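Wanted: patient people who like sorting LEGO

Posted by Joanne Tunstall, 2024-07-16
14 comments | 30 shares

So I run the toy library in Weltthorpe, up the stairs next to the bakery, and I've got myself into a bit of a pickle with bricks. We had one lovely big donation in March, then another, and then word got round and every attic in town seemed to empty itself onto my landing. I adore it all! But I can't lend out a heap, and heaps are what I've got.

What I'm after is a handful of helpers to come and sort with me on Thursday evenings through the summer. You don't need to know a thing about LEGO. If you can tell a plate from a brick you're ahead of where I was at Easter, and Augustina Alhassan (she does our jigsaws and has the eyes of a hawk) will show you the odd bits – the Technic beams, the arches, the little fence pieces that get everywhere.

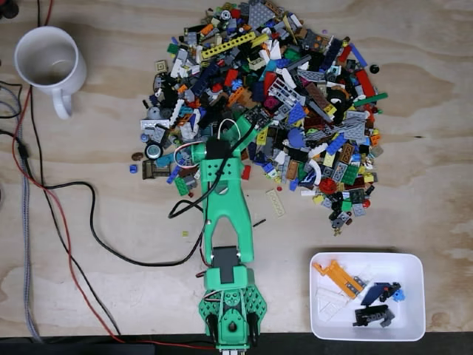
One pile, waiting for its tubs.

We sort by type first and colour second. I know some people feel very strongly that it should go the other way, and I did it by colour for weeks, but have you ever tried finding one small black piece in a tub of black pieces? Never again. Tyres and wheels get their own tub, round bits get another, and anything you can't put a name to goes in the biscuit tin for Augustina.

Once it's sorted we make it up into lending boxes, with a mix of plates, bricks and specials in each one so nobody gets a box that's all roof tiles. The last box I made up had 676 pieces in it and went out the very same day, to a boy called Thomas who carried it down the stairs himself and wouldn't let his dad touch it.

The practical stuff: it's unpaid, I'm afraid, though you get free borrowing for the whole family for as long as you're helping, plus tea and whatever the bakery has left over. We start at half past six and pack up by half past eight. You need to be 16 or over, or come with a grown-up. Chairs have backs, the lamps are good, and you can chat or put your headphones in, I really don't mind which. If you can only manage two or three evenings, do still get in touch.

Pop in during opening hours and ask for me or Hayley Bramwell, or leave your name and a phone number in the book by the till. I'd love to have everyone signed up before the schools finish!

Share this post | 14 comments

Recent posts
Jigsaws with a piece missing: what we do with them
New opening hours for the summer
Neville Kettle's wooden train repairs
Can anyone lend us a trestle table?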